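About Wemell

Wemell is a small property management company based in Kudircombe. We look after rental apartments and houses for owners who live out of town or would like someone else to take the calls. We started with 2 buildings on Xaba Street and now manage 100 units, most of them within a short drive of the office.

Gonzalo Cuesta opened the business after 17 years as a building superintendent. Rocío Sotomayor joined him the next February to handle the accounts, and the two of them still own the company together. We have no outside investors and we don't buy property ourselves.

What we do

We advertise vacant units, show them, check references, collect rent, and pay the bills that come out of it. Owners get a statement by the tenth of each month. Repairs under the limit in your agreement go ahead without a call. For anything larger we send you a written quote first, with a second one if you ask.

We don't manage vacation rentals or commercial space. For storefronts we usually send people to Notel, two blocks from us.

Who you'll deal with

Vega Ibarra runs leasing and does most of the showings. Bonifacio Vallejo schedules maintenance and keeps the keys. Evaristo Ventura handles inspections, both at move-in and move-out, and writes the reports himself. Owners and tenants can ask for a copy of any report on their unit.

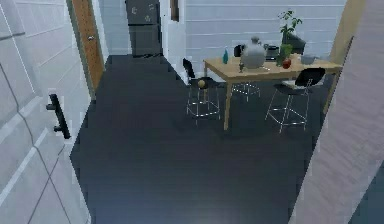

Applications are taken in the order they come in. We charge one fee per household, and it is returned if the unit is rented before we get to your file. Pets are up to the owner, so check the listing before you apply.

Tenants with a leak, no heat, or a lock that won't work should call the office number at any hour. After six it goes to whoever is on duty that night. Everything else can go through the request form, and Bonifacio answers those the next working day.

The office is on the ground floor at 100 Xaba Street, with parking behind the building. The entrance from the lot has a ramp. We are closed between noon and one.

Page last updated April 20, 2023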